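Robots and Everyday Work
Handout 6 - Can they do the chores yet?

Read before section. Notes are rough, I typed them between classes, bring corrections.

Where we left off: factory arms. Bolted down, same part, same spot, same motion, all day. Solved for decades. The question for this week is what happens when you take the fixture away. Kitchen, laundry room, the packing bench at the back of a small shop. Short answer - some of it, slowly, with a person close by.

What counts as "doing" a chore

Students kept using the word three different ways in the March discussion, so pick one and say which:
a) did it once, on video
b) does it most times, same table, same objects
c) does it in a house it has never seen, and you'd leave the room

Almost everything you read in the news is (a). Good papers are (b). People buying things assume (c). Most of the arguments in class were really a (b) person talking to a (c) person.

Why houses are hard

- Soft things. Towels, bags, dough, cords. Shape changes when you touch it, so the plan you made a second ago is out of date.
- Clear things. Glass, plastic wrap, water. Depth cameras guess badly or return nothing. Ordinary cameras see glare.
- Clutter. A table in real use has things on it that have nothing to do with the job. The machine has to leave them alone, and leaving things alone is a skill too.
- Touch. You find your keys in a coat pocket without looking. A two-finger gripper with no touch sensing can't do that.
- Knowing when you're finished. Is the counter clean? Clean enough for who?

Shop floor is easier than the home, harder than the factory. Benches are a known height, the lighting stays put, somebody trained is nearby. That's why the Lirnside packing trial (reading packet, second item) got further than the kitchen one. Same arms in both. The packing people got to choose their boxes. The kitchen people did not get to choose the dishes.

Two arms or one

One arm is cheaper and you can do plenty. Pick and place, pressing buttons, wiping a flat surface. Two arms when something has to be steadied, opened, folded, poured from one thing into another, or passed over. Cost goes up more than double in practice - the arms have to stay out of each others way, and there's twice as much to calibrate. Campbell's survey chapter has a good table on this, skip the part on hydraulic arms.

Worth noticing: a lot of chores need a tool. Spatula, sponge, dustpan, net, ladle. Holding a tool moves the business end away from the fingers, so a small slip at the grip turns into a big miss at the far end. Try it yourself, hold a long spoon by the very tip of the handle and get a pea off a plate.

How they learn it

Mostly by being shown. A person drives the arms through the job, again and again, and a model is trained on the recordings. For a simple tabletop job, plan on 200 demonstrations before it's worth testing. The Colto exercise in lab uses 12, which is meant to be too few. Write down HOW it fails, not only that it fails. Does it miss to the same side each time? Does it stop? Does it close on air and carry on as if it had the object? That last one is very common and you should have a name for it in your report.

Things that move on their own are a separate headache. A mug waits for you. A pea rolls. Anything floating drifts the moment the tool goes in, so the pushing you do to get to it is part of the problem. Scooping from water is a nice small test for that reason - clear liquid, reflections, a thin tool, light objects. Close cousins in the house: skimming a pot, lifting dumplings out, getting the bits out of a sink strainer.

Scooping task, net held in one gripper. Look at where the handle is clamped compared to where the hoop is.
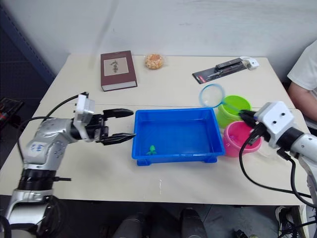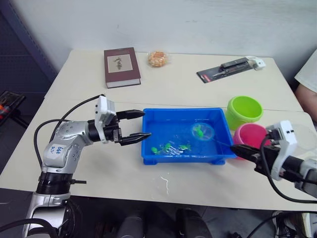
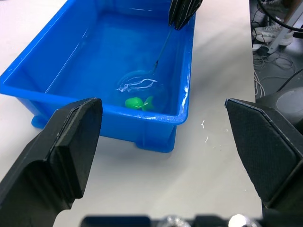
TABLETOP TASKS / WATER AND TOOLS

For section, come with half a page on the following. Handwritten is fine.

Pick one chore you did this week. Break it into steps a machine would need, and mark the ones that depend on touch. Then say which sense of "doing" (a, b or c) you think is possible now and what you'd want to see before you believed the next one up.

Also compare the scooping task to the towel folding in the Novemau reading. Both look easy to a six year old. Which has the clearer finish line? A toy is in the net or it isn't, but a towel can be sort of folded, and how you score "sort of" changes the number at the end of the paper quite a lot.

Lab groups: Colto write-ups go in the tray by the door, not my mailbox. Recieved two last time with no group name on them.

Next handout: safety, speed limits, who is standing where.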